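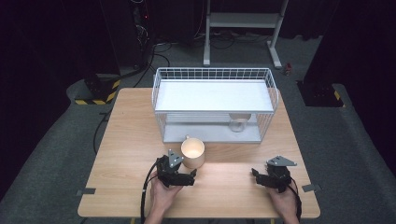 How to clean tea stains from a mug

You need baking soda, a soft sponge and warm water.

1. Rinse the mug and leave it a little wet inside.
2. Put in one spoon of baking soda and rub it along the stain with the sponge. Go slowly near the handle side, where the brown line is usually the strongest.
3. For old stains, fill the mug with warm water, add two spoons of soda and wait 18 minutes.
4. Rinse two times and let it dry upside down.

Please do not use steel wool, it scratches the glaze.

Wekesa Lema, 26 December 2023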